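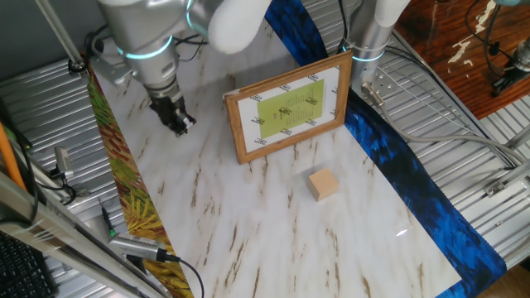

Moving a bench job over to two arms: how we did it at Uston

2022-02-24
Written by Maja Kurek, finishing and display

We make up picture frames and small display pieces for shops. Until last year every framed piece was picked up, turned, checked at the back and set down again by hand, and the same person did that for a full shift. We now have a pair of arms doing part of it. Several people at our Botden site have asked how to set up the same thing, so I have written down the steps we followed, including the parts that went badly.

It is not a programming guide. Honeylyn Sison looks after the software side and has her own notes on the Itent controller. These notes are for whoever runs the bench.

Before you start

You will need the bench clear for two full days. We tried to do it in between orders and lost a week. You will also need the person who does the job now. Do not plan it without them. Our first plan was drawn up from the work instruction, which said "turn frame, check back, place". It left out that everyone rests the bottom edge on the table before letting go, and the arms dropped frames for a whole morning until someone pointed it out.

Step 1. Write down the job as it is done

Sit beside the bench for a shift and write down each movement. Ask before you do this, and say what it is for. If people think they are being timed they will work differently and your notes will be no use.

Our list came to 19 movements. Seven of those were one person correcting something small, such as a stand that had not opened fully. Mark these separately. They are the ones you will most likely leave with a person.

Step 2. Decide what stays with people

Go through the list with the team and split it. Ours ended up like this:

Arms: picking up, turning, moving along the table, setting down.
People: checking the print, checking the clips, opening the stand, anything with glass, anything a customer has sent back.

We had wanted the arms to open the stands as well. They can do it, but slowly, and a stand that is a bit stiff gets forced. We gave that up in March and have not gone back to it.

Step 3. Set up the table

Fix the arms first and the table top second. Bolt each base down to its mounting plate and check the bolts again after the first day of running.

Use a surface that is like the one the finished goods will stand on. A frame behaves differently on a smooth top than on a rubber mat, and ours go out to shops with stone or glossy counters. Gloss does bring glare, which upsets the cameras. Move the lamp before you start changing any settings.

Put the cloth strips along the long sides if you are using them. Ours shift when somebody leans over to reach the middle, so straighten them at the start of each shift.

Step 4. Sort out the cables

Leave enough slack for the full reach of the arm, then move it by hand through every position with the power off and watch where the cable goes. Ours caught on a bracket twice. Tie up any loop that hangs low enough to touch the work.

Step 5. Teach with something plain first

Start with a wooden block. It has flat sides, it does not mind being dropped and you can see straight away whether the grip is square. Stay on blocks until you get 10 clean moves in a row from each arm. Then go on to an empty frame and only after that to one with a print in it.

Keep the printed sheet in your test frames an old one. We use proofs left over from the Jasińska order.

Step 6. Teach the frame from both sides

A frame has a front that must not be marked and a back with things sticking out of it. The arm needs a separate grip for each. From the front, hold by the border only. From the back, keep clear of the clips and never let the fingers close on the stand, as the hinge is the weakest part. Teach the two grips on different days if you can. Doing both at once is tiring and you start to accept poor positions.

Check where the foot of the stand rests as well. It should sit on the table with the frame leaning back onto it. 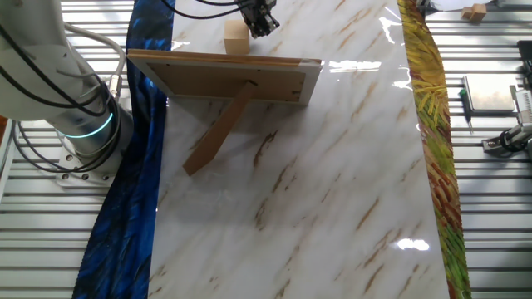 Step 7. Run it alongside the old way

Keep a person doing the job by hand at the next bench for the first 2000 pieces. It costs more and the office will ask why. It gives you something to compare against, and it means orders still go out when the arms stop, as they will.

Have one book for stops and let anyone write in it. Ours has entries from the cleaners and they have been some of the most useful.

Step 8. Change the jobs on paper too

We left this too late. For two months people were minding the arms, clearing stops and teaching new frame sizes while still being graded as hand finishers. If the work has changed, the job description and the pay grade need looking at before the machine goes live.

What has changed for the team

There is less lifting and turning, and fewer sore wrists by the end of the week. There is more standing and watching, which some people dislike. Two of the finishers asked to move to repairs, where the work is all by hand, and they were moved. The rest take turns, half a shift on the arms and half on checking. We tried full shifts on the arms and people stopped noticing faults.

Nobody has left because of it. New starters still learn the whole job by hand before they go near the controller, and I would ask Botden to do the same.

Questions about grips or bench layout can come to me. Anything that shows as a fault code on the controller should go to Honeylyn, with the code written down exactly as it appears.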